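The shop at the end of the tram line that sells by the folded pile

Polby is a small second-hand clothing shop in Pikmont, and it does one thing differently from the other shops on its street. The clothes are not on hangers. They are folded, in low piles, on shelves that go up to the shoulder of a customer and no higher. The owner asked me not to print her name, because she says the shop should be known and she should not. I agreed, and we talked for most of an afternoon in the back room, where everything is sorted and folded before it goes to the front.

She opened the shop with 21 boxes from a closed tailoring business called Hutsuliak. "I had no rack, I had no money for a rack," she told me. "I had shelves from a bakery. So I folded. After some months the rack was possible, and I did not want it anymore."

I asked what is wrong with a hanger. She thought for a long time before she answered. "For a coat, nothing. For knitted things, the shoulder grows a small horn. You wash it, you wait, it goes away, and then you hang it again." She also believes that people look at folded clothes more slowly. In a rack they push with the back of the hand. With a pile they must lift, and when they lift they feel the cloth.

There is of course a price for this. Customers unfold and do not fold back. She said that on a busy day the front shelves must be put in order 6 times, and that this is the real work of the shop, more than buying and more than selling. In January, when she made the yearly count, there were 1,319 pieces in the front and in the back together. 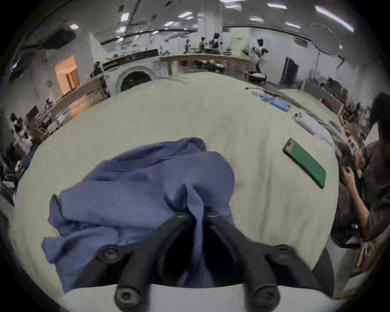 The back room is where she teaches folding to the people who help her, and the lesson is always the same in the beginning: do not start with the sleeves. "Everybody starts with the sleeves," she said. "First you must know where the piece is." A new helper gets something soft and difficult, like the crumpled blue-violet one on the cream tablecloth, and has to find its edges before making any fold. One pinch, a small peak of cloth pulled up, and you look at what moves with it. If the far side moves, you have two layers. If only the near side moves, you have one. She does it with her eyes almost closed, and I tried it after her and was wrong two times.

I wanted to know why she keeps a cloth on the table, when a bare table would be easier to clean. She said that a smooth surface lets the garment slide away while you are still working on it. On cotton it stays. The cloth must be plain and light, so that a loose thread or a small stain is seen at once. "With a pattern below, I sold once a blouse with a hole. The lady brought it back and she was very polite, and that was worse."

Her own method is not complicated. The piece is put face down and made flat with the side of the hand, from the middle to the outside. The two sides go in, the sleeves lie along the back, and then the length is folded in three parts. The last fold must be on the front side of the shelf, so the customer sees one round edge and not many open ones. She is strict about this last point. During our talk she stood up once, went to the front and turned around a pile that I had found perfect.

Slippery fabrics are the exception. These she rolls – loosely, and never with a rubber band. For the rolls she uses shallow drawers that came from Lomoleo, a yarn store that moved to another city. The drawers cost her more than she planned, but she does not regret them.

We also spoke about what happens with the clothes nobody buys. After two seasons they leave the shelf. The good ones go to a neighbor who makes bags, and the others are cut for cleaning cloths. She calculates that more than 4,000 pieces have passed over the table since the opening, and she says she still remembers some of them, mostly the ones with bad zippers.

Does she fold like this at home? She laughed. "At home I have a chair," she said. "Everything is on the chair."

Before I left she gave me a gray sweater to fold, without any help this time. I put it face down, I found the sides, and I made the three parts. She looked at it, said "almost," and opened it again.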